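Print this page | E-mail this page
Last updated: April

From: Bożena Szewczyk
To: Kiltdale kitchens list
Subject: Re: soft-close hinges, worth it?

> We got the Costley quote back and the soft-close upgrade adds
> 1,034 to the job. The salesman says ordinary hinges wear out
> in a few years and that everybody regrets skipping it. Has
> anyone here regretted it?

I skipped it and I don't. My hinges are the plain Steva ones and I have replaced two of them, both on the trash cupboard, which gets kicked shut all day.

I'd want to know what he means by wear out. A hinge that sags usually needs a turn of a screwdriver. The damper is the part that quits, and my sister's went on 4 doors before she had finished paying for them. Now those doors bang like mine.

Also ask him for a price per hinge. If he only has a price for the "package," that tells you something. You can buy clip-on dampers and fit them in 30 minutes on a Saturday, only on the doors that bother you. I doubt you'll bother with more than the pan cupboard.

As for "everybody," I'd like to meet a few of them. Czarnecka told me the same thing about drawer liners.

Bożena 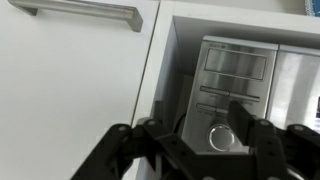
Do clip-on dampers work on older hinges?
Most do if the hinge arm is a standard width, but check the size before you order and try one door first.

Contact the list owner | Copyright Kiltdale kitchens list | Back to top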